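Akande are a two piece, Nneka Bassey on bass and vocals and Ekene Adeleke on drums, and they play the back room at Flandirska in February. I spoke to them on 6/11/19, the day after they finished mixing their second EP, Noltia.

The two met at a rehearsal space where Adeleke was working the desk. "Nneka kept booking the last slot and running over," he says. "I had to wait to lock up, so I started playing along."
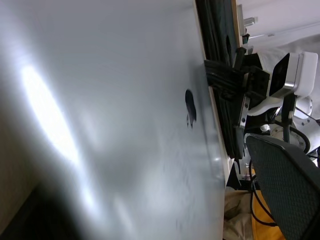 Laptop lid, Apple logo to the right.

Their first EP was recorded in two days. Noltia took most of the summer. "We had songs with up to 223 takes of the same bass line," says Bassey. "I'm not proud of it. Mitiku Gidey, who mixed it, made us delete most of them before he'd start."

Adeleke says the drums are quieter this time. "On the first one I hit everything as hard as I could. You can't hear the words. People asked what she was singing and I didn't know either."

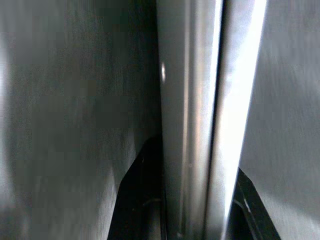

Metal, close up.

The single, Junuletti, is the slowest thing they have put out. Bassey wrote it on a night bus and wanted to leave it off. "It didn't sound like us. Then we played it at a show and the room went quiet, so it stayed."

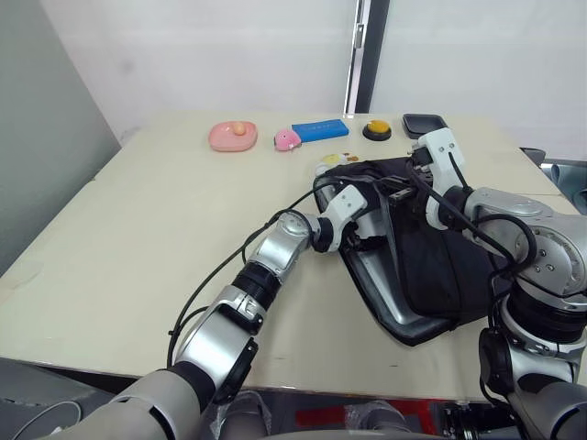
Photo: Onyekachi Edet

For Flandirska they will play the EP in order, plus two older songs. There is no support act booked yet. Asked about a full album, Bassey says they have the start of one. "Four songs, maybe. Ekene says three. We need to agree on that first."

Noltia is out the week before the show.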